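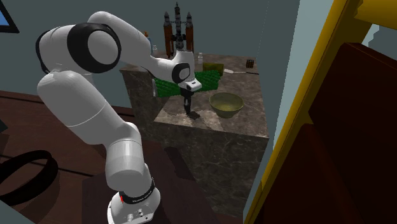 Small-Batch Makers and Shared Workshop Space in Ellport
Student project report
Sławomir Pawłowska
Submitted 1/3/22

1. Purpose

The project examined how small producers in Ellport share workshop space and whether sharing affects what they charge. The businesses studied make goods in short runs and sell them locally, mostly through market stalls and two shops on the harbour road.

2. Method

Interviews were held with 19 producers between October and the end of the summer break. Each was asked about floor area, rent, tools owned, tools borrowed and the share of sales made within the district. Eleven rent a bench at Sustivgate, a former cannery divided into bays. The remaining eight work from a garage or a spare room at home. Two further producers declined to give rent figures and were left out.

Prices were compared for one product type only, leather and canvas bags, as the other categories had too few sellers.

3. Findings

Sustivgate has 1,830 square metres of floor, of which nearly 200 is common area holding the heavier tools. Tenants book these by the half day. The booking sheet showed the industrial sewing machines in use most mornings and the kiln rarely.

Producers at Sustivgate owned fewer tools and bought material together more often. Ojo, a bag maker, and Sirneo, which makes canvas aprons and covers, order cloth jointly and split the freight. Both reported that the minimum order had previously kept them from using the mill they preferred.

Bag prices did not differ clearly between the two groups. Home-based makers paid no separate rent but spent more time travelling to finishers. Most did not include that time in their costings, so their margins are probably overstated.

Local labelling was used by nearly all respondents, but with different meanings. For some it covered design only, with cutting and sewing done elsewhere – a point that several Sustivgate tenants raised without being asked.

4. Limitations

The sample is small and was built by referral, which favours producers who already know one another. Rent figures were reported verbally and not checked against leases. Seasonal sales were not separated from the yearly total.

5. Further work

A second round should record hours per item and ask each seller to define the label in writing. The interview sheet and the price table are in Appendix A.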